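Clearing out the medicine cabinet, and other ways to lose an afternoon

The pharmacy changed my refill date again, so I have spent the day thinking about drawers.

It makes sense if you live here. One of my prescriptions comes in on a ninety-day cycle, another on thirty, and a third arrives whenever the mail-order outfit feels moved to send it. I used to go through Zemetti, which was a perfectly dull company with a phone number. Then Zemetti was bought by Zukell, and Zukell has an app. The app sends me a small cheerful picture of a calendar on days when nothing is due. On days when something is due it asks me to update the app.

So the bottles pile up. There's the old one with four left in it, the new one that came early, and the one from the time I got a cold and was given something that made me sleep through a dentist appointment. They live in the bathroom cabinet, which everyone will tell you is the worst place in the house for them. Steam, heat, toothpaste. I have known this for years and have gone on keeping them there, in the same spirit in which I know about flossing.

What finally pushed me was the label on a bottle of allergy tablets. I took it down with my eyes running, swallowed one, and then read that it had expired in January. I couldn't remember which January. The ink had rubbed off where the year should be.

My first idea, as always, was to buy a thing. I want to be fair to myself and say that I looked at only a few organizers before I had a tab open for a wall-mounted cabinet with a lock, 900 dollars, "inspired by apothecaries of the Alpine regions." It had 1,546 reviews. I read more of those than I have read of most novels. One woman gave it two stars and said it was fine. A man gave it five stars and said it hadn't come yet.

I closed the tab and went to look at what we already owned, which in this house means the hall closet. The hall closet holds every container I have bought to fix a previous problem. Bins that don't stack with the other bins. Lids. A long flat thing that was supposed to go under a bed we gave away when we left the apartment on Villca Street. If plastic bins made a person organized I would be running a small country by now.

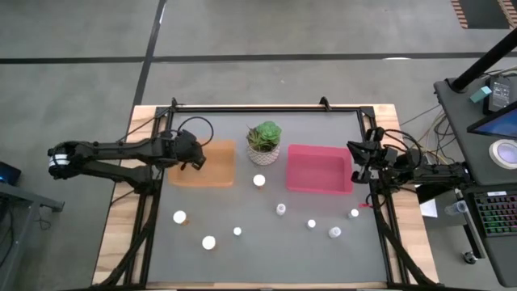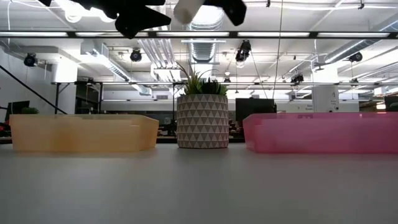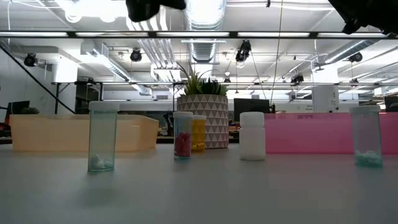

The rule I settled on, after a great deal of standing around, was two bins. One for things somebody takes every day, one for things we might want at two in the morning. Anything that fit neither bin had to explain itself.

The daily bin was easy and a little depressing. When I was thirty my daily bin would have been a multivitamin that I forgot. Now it has a morning half and an evening half, and one bottle that wants to be taken with food but at least two hours away from some other food. I have read that leaflet several times. It is printed on the kind of paper they use for Bibles and it folds up to the size of a stamp exactly once, at the factory.

The two-in-the-morning bin took longer, as it is really a museum. Throat lozenges, naturally, welded into a single lozenge. Three tubes of the same ointment, each squeezed in the middle by a different person who swears it wasn't them. A knee brace. A thermometer that reads in Celsius and can't be talked out of it, so that any fever in this family comes with a math problem. I also found the antacids we packed for the Haserness trip, still in the sandwich bag, along with a ferry ticket and a good deal of sand. We never opened them. I remember being rather proud of the food on that trip, and now I suspect we just couldn't find the antacids.

Then there is the question of what to do with the leftovers. You aren't supposed to flush most of them, and tossing them in the kitchen trash as they are is frowned on too. My pharmacy has a drop box by the door, a big metal one like a mailbox for a nervous town. I carried my bag down there feeling oddly furtive. The box was full. A sign said it was full. I carried my bag home again, and it now sits in the trunk of the car, which gets a lot hotter than the bathroom ever did in summer, but I'm telling myself that it's fall.

I did peel the labels off the empties, or I started to. There is a trick with warm water and dish soap that takes care of the paper and leaves the glue exactly where it was. I then had a row of clean, sticky bottles that had already picked up some cat hair. My husband asked what they were for. I said screws. We have never once owned loose screws in a quantity that called for a bottle, but he nodded and went away, and I'd like to thank him for that here.

The bins have moved to the shelf over the coats, where it's cool and dry and I can't quite reach. I am using the kitchen step stool. This means that twice a day I walk down the hall with a step stool like somebody changing a light bulb in a play.

As for the bathroom cabinet, it stayed empty for one whole evening. I opened it several times just to look. By the next morning it had a hairbrush in it, a phone charger, and a bottle of allergy tablets, new ones, which I had bought on the way back from the full drop box and put away without thinking.

Zukell wrote this afternoon to say that my order is being prepared. I haven't placed one.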